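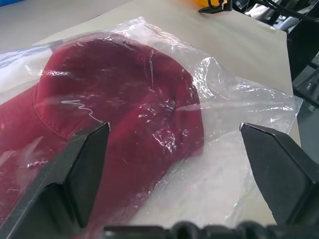

Appointment Reminders and Missed Visits at an Outpatient Kidney Clinic

Student project report, Health Services course, spring term

Background

Patients with long-term kidney disease usually need to see a specialist several times a year. When a visit is missed, lab work is delayed and changes in medicine are put off. Our project looked at missed visits at the Avel Kidney Clinic, an outpatient office that sees adults only. The clinic already sent one reminder, a recorded phone call the evening before the visit. Staff told us that many patients hung up before the message was over.

We wanted to find out whether a text message sent earlier, with a simple way to reschedule, would change the number of missed visits.

Method

The clinic's scheduling system is called Flilow. It can send text messages, but this feature had not been turned on. With help from the front desk we wrote a short message in plain language. It gave the time of the visit, the name of the clinic, and a number to call or text if the patient needed a different time. It did not mention kidney disease or any test, so that a person picking up the wrong phone would not learn anything private.

We followed 500 scheduled visits. Half were assigned to the usual recorded call and half to the new text message, which went out 14 days before the visit and again two days before. New patients were left out because their first visit is booked by a referring office and follows different steps.

We also gave a one-page survey to patients in the waiting room. It was voluntary and had no names on it. We got 70 surveys back. 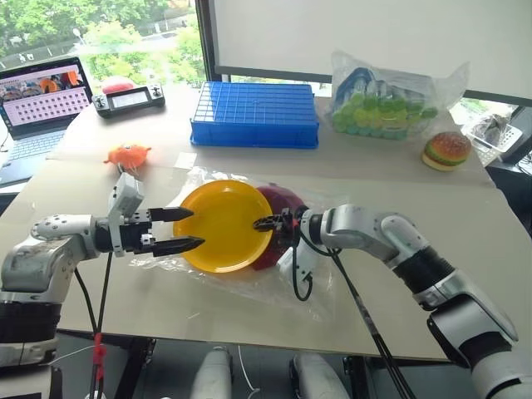 Why did the first message go out so early? Patients who depend on a family member or a county van for a ride need time to arrange it, and the van service does not take bookings at the last minute.

Results

Missed visits were lower in the text message group. Most of the difference came from patients who rescheduled - they were counted as rescheduled, not missed, as long as they contacted the clinic before the day of the visit. The front desk was then able to offer some of those times to people on the waiting list.

On the survey, the most common reason given for missing a visit was transportation. The second was forgetting. A few patients wrote that they had felt well and did not see the need to come in.

Limits

This was one clinic and one term. Patients without a cell phone stayed with the recorded call, so the two groups were not fully alike. The survey only reached people who came to the clinic, and those who miss visits most often are probably missing from it. We had hoped to compare our numbers with the Ogunleye Street office, but it uses a different scheduling system and the records could not be matched.

Next steps

The clinic plans to keep the text messages on through August. A Spanish version has been drafted and still needs to be checked by a medical translator.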